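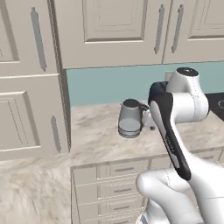
Cream cabinets with gray bar handles.

Vitelstead Mathematics Department
Minutes, Interactive Calculus Working Group
November - posted by Dale Grewal
Print this page | E-mail this page

Present: Grewal (chair, minutes), Beaudoin, Lonerico, two student graders. Meeting opened at 3:10 p.m.

1. Previous minutes
Approved with one correction. Under item 4, "left endpoint" should read "midpoint."

2. Riemann sum worksheet
Beaudoin reported on the new version. The slider for n now runs from 1 to 248 in whole steps. The old version allowed fractional n, and the last rectangle was drawn past the right end of the interval. The error readout is the absolute difference between the sum and the exact integral, shown to 6 decimal places.

Lonerico noted that for linear functions the midpoint sum is exact, so the readout should show zero at every n. It shows a small nonzero value at some settings. Beaudoin believes this is floating-point rounding carried into the display. Agreed to add the terms in double precision and round only at output.

The default function stays x^2 on [0, 3]. A request to change it to sin x was discussed and not adopted - the week 5 handout quotes the values for x^2.

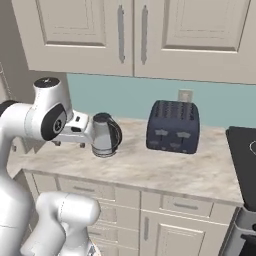 Silver electric kettle, marble-patterned counter.

3. Trapezoid overlay
The overlay will be off by default. Students are to predict the sign of the error from the second derivative before turning it on. Wording of the prompt was left with Lonerico.

4. Pistum grading export
The Pistum export dropped answers entered as fractions for about 16 students in section B. The graders re-entered them by hand. Input such as 9/4 will be stored as text and evaluated at scoring time. Tolerance remains 0.001.

5. Other business
Problem 13 on the review sheet has no stated interval. Grewal will add [1, 4] and repost.

Actions
Beaudoin - summation fix, test with 2x + 1
Lonerico - overlay prompt
Grewal - review sheet; fraction storage in Pistum

Meeting closed at 4:05 p.m. Date of next meeting to be sent by e-mail.

Recent items
Tangent line worksheet, revised
Week 5 handout: area under a curve
Notation guide for graders
Minutes, October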